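Dustovby Community Help > Workshop & Storage
Repainting the inside of a metal parts bin?
Posted by tkeskinen, 2025-07-16
Hi all! Our open metal bin has gotten pretty scruffy inside, chips and scratches on the far wall and scuffs all over the floor. Can I just paint over it, or does it all have to come off first?

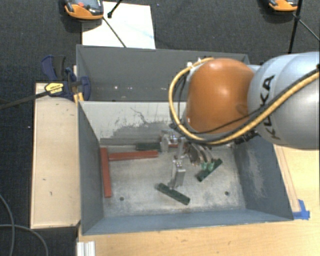
2 replies
Nitero_50
You don't need to strip it! I did two of ours last December and only sanded where the paint was already lifting (plus a good wipe with degreaser, don't skip that). Feather the chipped edges with 134 grit or whatever's close, I know that's an odd number but it's what the Huttunen pads come in. Then primer, then two thin coats. The walls have held up great. The floor, well, mine was scuffed again by spring, so now I leave the floor bare and put a rubber mat down. If you go with a mat, punch it through wherever there are holes in the floor, you've got a couple of small ones near the corners and you might want them open.
sirel711
just get a mat, paint is a waste of time. ours is 9 years old and looks way worse than that lol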